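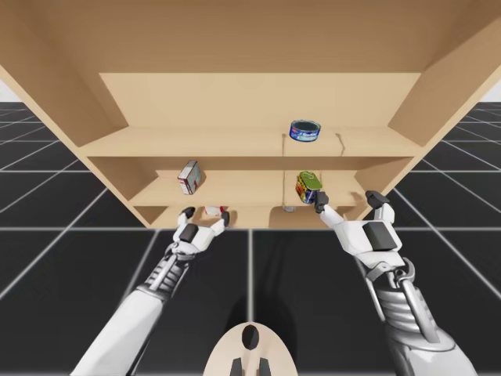

Cleveneo Hitari Shelf Kit: Questions We Keep Getting

Search this site Enter keyword Go

What is the Hitari Shelf Kit?

A software package for training and testing a two-armed robot on small grocery shelving, in simulation. You get the robot model, a set of cabinets, a library of packaged goods and a scoring tool. The sales page calls it a "complete restocking solution." It can't restock anything. You supply the robot and the shelf, and nearly everything between them.

Does the price include a robot?

No. People miss this, and the sales page does little to stop them. The arms and hands are files.

What does it cost?

The base license is $1,852 a year per seat. Extra shelf layouts cost more. We asked whether the price holds at renewal and were told to "expect consistency." Get that in writing with a number in it.

How good are the graphics?

Fine. The can labels look like can labels, and the hands have plenty of detail around the wrists. The cabinet is one smooth pale wood finish and the floor is a dark grid. Real store shelves have price rails, sticky spots and bad light. Good looks tell you very little about whether a grip learned here will hold up on a real can of tuna.

Can it really pick things off a shelf?

In simulation, some of the time. Johanna Riedl ran our trial in May on the three-shelf cabinet. Her notes say cans on the middle shelf gave the best results, and flat items on the bottom shelf gave the worst. Fingers would go to the right place, close, and come up with nothing. Out of 29 tries with small packets, 5 ended with the packet in the hand. Cleveneo's demo reel doesn't have any small packets in it.

A picture of a fingertip against a can proves contact and no more. Ask to see the whole run, from a start position you chose yourself.

Cleveneo says the success rate is much higher than that. Who is right?

Possibly both. Their scoring tool has a default setting that counts a pick as good if the item leaves the shelf at all. Knock a box onto the floor and you score a point. We turned that off. The setting is under Advanced, on the second tab, with a label that doesn't mention dropping.

Do both hands work together?

They can move at the same time. We didn't find a supplied task that needs both hands on one item, so we can't tell you if that works. The brochure says "true two-handed skill." We would like to see it.

Will what it learns carry over to a real robot?

We don't know, and we haven't seen anything from Cleveneo that settles it. They pointed us to a pilot at the Lazaridis store in Gusdale. Orestis Gkikas called the store and was told the pilot had been "discussed." He called again and got the same answer from a different person.

Can I add my own products?

Yes. This part we liked. You load a 3D model, set the weight and friction, and place it on the shelf. Adding a box took Johanna one short sitting. Guessing the friction took longer, and a wrong guess changes your results more than you would think.

What kind of computer do I need?

A recent graphics card with plenty of memory. The minimum listed on the box runs it in the sense that pictures appear. Plan on the recommended one.

Is there a free trial?

There are 2 weeks, with saving turned off. Bring your own test items on day one, and take screen recordings of anything you want to keep.

Should I buy it?

If you already own a robot and have a person who writes the control code, take the trial and see. If you run a store and want fewer empty shelves, no. Hire for the shift.

Last checked 24th December, against the current Hitari release. Price and trial terms were read from the order page.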